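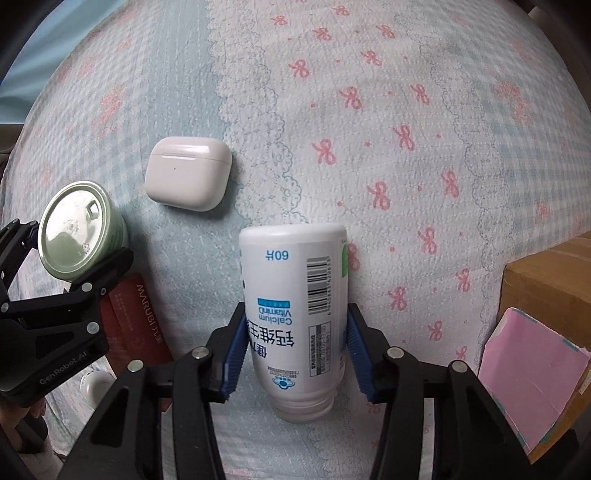 How long does a team in a Sunday-style adult league spend on a throw-in?

Long enough that most spectators look at their phones. The slowest one I timed took 59 seconds from the ball crossing the line to the ball coming back in, and the players didn't seem to think it was anything special.

8 min read
Last updated March 3, 2020

Figure 1. White plastic supplement bottle and quilted bedspread.

4. What happens at the touchline

I want to spend this section on the throw-in itself, because the previous one was all about method and I promised there would be some soccer eventually. As a reminder, I watched 16 matches in the Brerkham adult league, standing on the same side of the field each time with a stopwatch and a clipboard (and, after the first rainy one, a plastic bag over the clipboard). Stijn Verhoeven stood on the far side and kept his own sheet. We compared sheets after the final whistle and never during play, so that neither of us could talk the other into anything.

The first thing that struck me is how much of the delay happens before anybody picks up the ball. I had gone in expecting long arguments over whose throw it was. We did get a few of those, and one in June that I'll come back to, but mostly the ball rolled off toward the parking lot and two or three players watched it go, each waiting for another to move. Once somebody had it in their hands the throw usually came quickly! I had to redraw my coding sheet after the second match, splitting "fetching" from "throwing," and I'm sorry to say the first two matches had to be recoded from my notes. Stijn thinks we should have dropped them. I kept them in, and I've marked them in the appendix so a reader can take his side if they like.

Next, who takes the throw. Coaches I talked to told me it was the fullback, always the fullback, and they said it as if I had asked which foot the left shoe goes on. On the field it was whoever was nearest, except at Pringle, where one midfielder jogged across for every throw in the attacking half, even when two teammates were already standing over the ball. She has a very long throw, so I can see the point of it. It does mean that the Pringle numbers for the attacking half are slower than everybody else's, and I would ask readers not to make too much of that – they are measuring one person's run.

Then there is what the throw achieves. I counted a throw as kept if the throwing team made the next two touches after the receiver's first. That is a fairly generous rule, and even so nearly 47 percent of throws in the defending third were lost. The usual pattern was a throw straight down the line to a forward with her back to goal and a defender leaning on her. She would flick it on, hopefully, and there would be no one there. I must have written "down the line, flick, gone" on my sheet more than any other phrase. Prernell were the one side who regularly threw backward to the center back, and they kept the ball far more often when they did. They also got shouted at for it by their own bench, which I recorded in the margin and haven't tried to analyze.

I should say something about the June match, Prernell against Pringle, since it sits so far from the others in every table. A throw near the halfway line was given one way, then the other, and then the first way again. Ruaridh Ritchie, who was refereeing, was very patient with me afterward and explained that he had seen the deflection but his assistant had signaled before he could whistle, and by then both sides had a player holding a ball, because a spare one had been kicked on from behind the fence. My watch was still running the whole time. I've left the match in the totals and taken it out of the averages. If you put it back, the averages go up, but the order of the teams stays the same.

What about foul throws? I had a column for them and barely used it. Feet came up all the time, and plenty of throws started somewhere around the player's ear, but they were hardly ever called. When I asked Ritchie about this he said he calls them when someone gains by it and otherwise likes to get on with the match. I can't tell from my data whether other referees think the same way, and a separate look at that would be worth somebody's time.

One more wrinkle. Stijn and I disagreed most over the moment a throw begins, meaning the exact point where the whole ball has crossed the line. From my side I was often late, because a ball on the far touchline looks in when it's out, and he had the same trouble with mine. Where our times differed I used the sheet from whoever was standing on the side where the ball went out. Throws with no clear time on either sheet were dropped, and they are listed by match at the end of the appendix. Section 5 takes up corner kicks, using the same sheets and the same two observers.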